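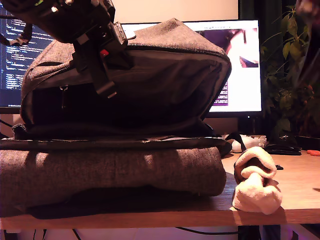 Which gripper for soft bags, Wynne or Nitidora?

Hi all! I've been trying two parallel grippers on the same arm, with a gray fabric backpack as the test piece. The Wynne costs 475 and the Nitidora 600, so I'd love to get this right. Both hold the flap nicely, but the zipper pull is another story - it's tiny and the fingers keep sliding off. Is it the fingers or my camera?

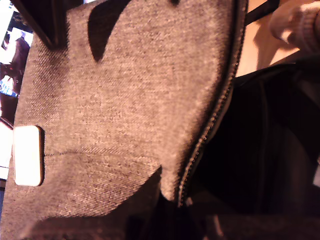
Answer 1

Oh, I feel for you, zippers took me most of June! Get the camera in close like your second shot, where the teeth are easy to follow, and try thinner fingertips before you spend the extra. My Wynne is on its second pair of tips and much happier. Also check your force setting, mine was at 100 and far too eager.

Answer 2

Nitidora. Never liked the Wynne.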